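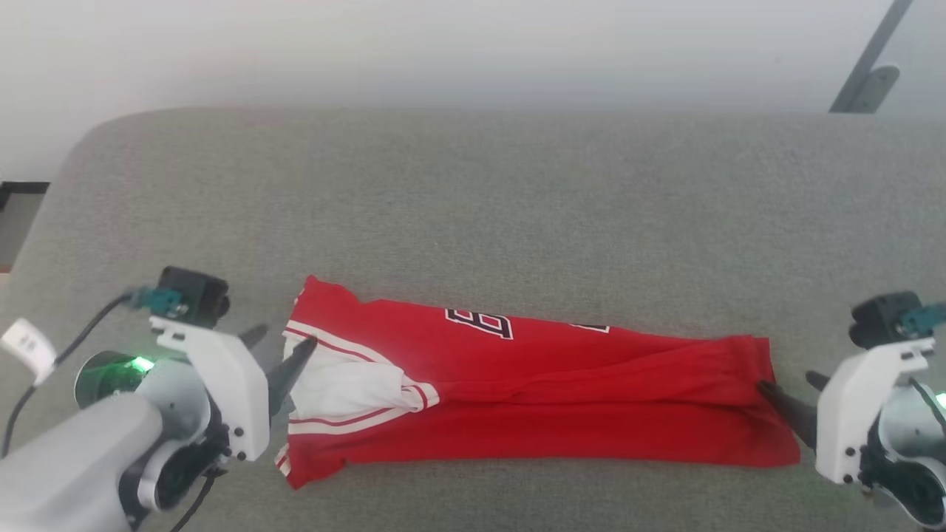

Work in this reporting period centred on the bimanual planner, the software layer that decides how two arms share a single piece of soft material. The planner now issues both arms one time-stamped trajectory, where the earlier version sent each arm its own and relied on a stop signal to keep them together. Garments are the main test material at the Nultthorpe site. A sleeveless basketball jersey, folded lengthwise into a long strip with a gripper at each end, is a demanding case for the perception module: the large number is partly hidden by the fold, and the striped trim shows at one end only. The module must estimate the outline of the garment from the red fabric against the grey surface and must not treat the edges of the printing as edges of the cloth.

Perception

The outline estimator was retrained in February on 2804 labelled views, drawn from the Nultthorpe and Drestham sites. Labels were revised to separate three kinds of edge: hem, fold and print. The previous release merged fold and print, and grasp points were sometimes proposed on lettering well inside the garment. Wrist camera views are now fused with the head view before grasp points are ranked. Creases running parallel to a fold remain the largest source of error, and the project team does not expect to resolve this with further labelling alone.

Planning and control

The shared trajectory format is complete and has been merged into the main branch of Eren, the project's control package. Each plan carries a limit on the distance between fingertips, set from the estimated length of the fabric, so that neither arm can pull the material beyond it. Where the limit would be exceeded, the planner slows both arms and requests a new estimate. The replanning interval has been reduced to 36 milliseconds on the Nultthorpe workstation. The Drestham workstation has not yet met this figure and will need a processor upgrade, for which funds are already set aside in the approved equipment budget.

Tooling

The replay viewer, Plakham, was released to both sites. It lines up camera views, joint positions and planner decisions on one timeline, and allows an engineer to step back from a failed grasp to the estimate that led to it. Log files recorded before the change in trajectory format cannot be opened in the viewer. A converter is in progress.

Variations to the work plan

Milestone 5, covering the handover of fabric between arms, has been moved to the next reporting period. The delay arises from the change in trajectory format, which was not foreseen in the original schedule. No change to total funding is requested.

Next period

The team will finish the log converter, begin handover trials at Nultthorpe and run the full regression suite of 14 garment tasks at both sites. Results will be supplied with the next report, together with an updated risk register.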